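# The lime green laundry gallery

If you're new, this page is where I keep my notes on getting through a pile of clean cloth without losing a whole evening to it. Last month was pillowcases (never again!), and this time I'm on the bright stuff – the loud, slippery, lime green end of the basket that I always leave until last.

My one big rule is to fold on a table. I folded on the bed for years and I could never work out why everything came out crooked, and then Maricruz Cuautle let me use her long table one Thursday and I did a whole basket before my coffee was finished. A bed sags in the middle and grabs at the fabric. A table lets you slide a corner over, smooth it with the side of your hand and see right away if the edges line up.

**Start with a corner**

Pinch it, lift it a little, and let the rest of the cloth lie where it is. I used to grab the whole thing in two fists and shake it like a picnic blanket, which is fun but sends everything else on the table flying.

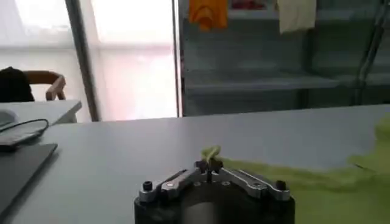

Once you've got one corner you can go hunting for its neighbor. Run your fingers along the hem until you hit it, and don't let go of the first one while you look. If you lose them both, put the thing down, spread it out again and start over. It takes a few seconds and it's a lot less annoying than folding a lopsided square and then having to pretend you like it that way.

I timed myself on this once, with 100 pieces from the Lerance church sale box. It came to 1,816 seconds for the lot, tea break not included, and the pieces I'd flattened first were always the quick ones. Ignacio Gallagher tried the same box the week after and refuses to tell me his time, so I'm claiming the win.

**Printed things go slower**

A big print across the front changes how I fold. I like the design on the outside so I can tell what I'm looking at in a stack, and that means putting it face down first. Drippy, splashy prints are my favorites to look at and the worst to fold, as there's no straight line in them to follow. You have to trust the hem and ignore the picture.
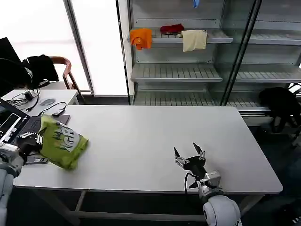

I also like to sort by color before I fold a single thing. Oranges and dark reds go together, creams get their own spot well away from anything that might bleed, and greens go wherever there's room because they don't match anything else I own. An open shelf is great for this, as you can drape things over it while you decide. I've got an old Gkikas rack in the hall that does the same job, though it leans a bit and I wouldn't load it with wet towels.

And do clear yourself some space if you can! I never manage the whole table, there's always a cable or two, but a stretch as wide as my two arms is plenty for most things. Towels want a bit more.

**The flat lay**

Knit shirts are what people write to me about the most. Mine go down flat with the neckline at the far side, sleeves pulled out, and then I stroke the wrinkles toward me from the shoulders. Fold one side in to the middle, then the other, then bring the bottom up to the collar. If it's a thin knit, go gently, because it stretches and you'll end up with one side longer than the other. I learned that on a Florkero tee that I loved and that now hangs like a curtain on the left.
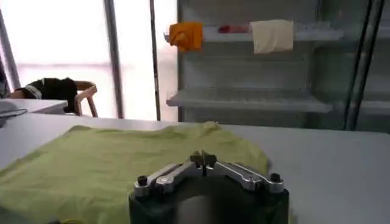

Keegan Halliday wrote in to say that he does it the other way around, neckline closest to his belly, and that he gets a neater collar because he can hold it down with his thumbs while he turns the sides in. He also rolls his shirts at the end and stands them up in the drawer, and swears he can fit twice as many.

I tried the thumbs trick and it's good, Keegan, I'm keeping it. The rolling I'm not so sure of. My drawers are deep and everything falls over as soon as I take one shirt out.

Next up is fitted sheets, if I can get my nerve up. Send me your methods before then, please, the weirder the better – I'll try them all on the old blue set first.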